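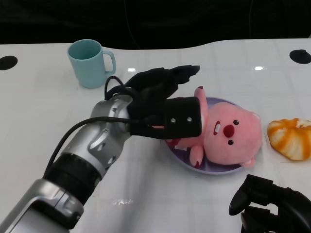
Used conference table, glossy white, wavy edge – what to put on the surface and what to do with the holes?

Forum: Furniture and Worktops

selorm_a
Posted January 16, 2025

Picked up a second-hand table for the playroom and craft corner. It came out of an office clearance in Clulthorpe and I paid 198 for it, delivery not included. White top, high gloss, one long side runs in a shallow wave. Two round black grommets set into it for cables.

Three questions.

1. The gloss. Any lamp overhead gives a bright spot on the surface and it bothers me when I sit there in the evening. Is there a way to dull it that I won't regret?

2. The seams. They are faint and you have to look for them, but I don't know if water gets in. My daughter paints at this table and there is usually a mug standing on it somewhere.

3. The grommets. Leave them, fill them, or cover them? Small toy parts go down there.

Apart from that I'm happy with it. It's a lot of table for the money.

Selorm

kettler_i
I'd leave the gloss alone. People sand these tops to get a satin finish and end up with a patch that looks dirty forever. Change the lamp instead. Put a shade with a diffuser on it, or move it so it isn't between you and the far side of the table. Two lamps with weaker bulbs are easier on the eyes than a single strong one.

For the seams, put a few drops of water on one, leave it ten minutes, wipe it off and run a fingernail across. If you feel a ridge, it's taking up water and you should seal it. If you don't feel anything, wipe up spills and don't think about it again.

Dam_Bassey
I disagree on the gloss. I took mine down with a very fine abrasive pad and it came out even. It took a whole Saturday and I did the entire top in one direction, no stopping halfway. The trouble starts when people only do the part where they sit.

kettler_i
What was yours made of? If it's solid all the way through, fine. If it's a coating on board you can go through it at the edge before you notice, and a curved edge is the worst place for that.

Dam_Bassey
Solid. So yes, that matters. Selorm, do you know what yours is?

selorm_a
No. There's a sticker underneath that says Hinrichs and a number, 442, and nothing else. I looked up into the cable holes with a flashlight but the liners cover the cut edge.

J. Sauerland
The liners pull out. Push from below with two fingers and turn. Then you can see the core and you'll have your answer in a minute. Do it before anybody buys any abrasive.

I have the older version of this kind of table in my workshop and have filled one of the holes. Don't use filler straight into the hole, it sinks and cracks. Cut a disc from board, glue it in a little below the surface and fill only the top layer. Even so, you will always see it on white gloss. I stopped after the first one and bought a closed cap for the other.

A.Kasten
We have a table like this in our playgroup and the cable holes turned out to be the thing the children liked best. They post things through. We hung a cloth bag under each one and now everything that goes down there is in the bag at the end of the day. Buttons, beads, plastic vegetables. It saves crawling on the floor.

About the gloss, I'd keep it. Paint, glue and modeling clay come off a glossy top with a damp cloth. Once it's dulled, the colored stuff sits in the fine scratches. Red is the worst.

Dam_Bassey
Mine has had red paint on it and it wiped off.

A.Kasten
Was it dry or wet when you wiped?

Dam_Bassey
Wet. Fair enough.

selorm_a
I like the bag idea. How did you fix the bags? I don't want to screw into the underside if the core turns out to be something soft.

A.Kasten
Adhesive hooks, two per bag. They held for a year and then one came off, so now I check them when I clean. Don't make the bags long or they end up in everybody's knees.

selorm_a
Also, what do you all do about marks from plates and mugs? We play tea party on it most afternoons. The stuffed animals get the good plates and the plastic pastries, and the real mug is mine. It's ceramic with an unglazed ring on the bottom and I can hear it scrape when it gets pushed across.

kettler_i
That ring will scratch gloss, and so will a plate with a rough foot. Rub the ring with fine wet sandpaper until it feels smooth, rinse it, done. Felt dots work too but they come off in the dishwasher and you find them in the filter.

A clear mat is the other way to go. I use one from Koltasix on my desk. It does the job. It smelled for the first week and I kept the window open.

J. Sauerland
I'm against mats on this kind of top. Water creeps under and stays there, and you don't see it until you lift the mat. If there are seams, you've built the perfect way to ruin them. A tray is better. You can put the whole tea party on it and carry it off at suppertime.

kettler_i
Only if you never lift the mat. I lift mine on Fridays when I clean.

J. Sauerland
You do. Most people don't.

plain_oak
Old mat user here, lifted mine after two years and there was a yellow outline where it had been. The table stood by a south window, so the part around the mat may be what changed color. Either way it never matched again.

selorm_a
Ours is against the wall opposite the window, so there's sun in the morning only. I'm leaning toward the tray.

Pulled one of the liners this afternoon. The core is a brownish pressed board with a thin white layer on top, less than a fingernail thick. So no sanding. The raw edge in the hole is fuzzy in one place. Should I seal that while I'm at it?

J. Sauerland
Yes. Thin coat of clear varnish on the raw edge, let it dry overnight, second coat, then press the liner back in. Tape the bottom of the hole first so you don't drip on the floor. A small stiff brush is easier to work with in there than a soft one.

kettler_i
And run the brush along the underside of the wavy edge if that's raw too. That's where drips collect.

Dam_Bassey
I withdraw my abrasive pad.

What did you end up doing for polish, if anything? I see people recommend Curnitent for white tops.

kettler_i
Dish soap and a cloth. I've tried Curnitent and it makes the top slippery, so paper slides away when you write. On a table where someone draws I wouldn't use it.

A.Kasten
Same here, just soap. Dry it afterward or you get streaks.

selorm_a
Update. Both holes varnished and liners back in. Seam test done in three places, no ridge. I hung one bag as a trial and there were already four beads and a doll's shoe in it by bedtime. The lamp is still a nuisance. I've ordered a fabric shade and will see how it looks when it comes.

The wavy side is raw underneath, as Ingeborg guessed. I'll do that in April when I can carry the table outside.

kettler_i
Get someone to help you carry it. Those tops are heavier than they look, and they chip at the corners.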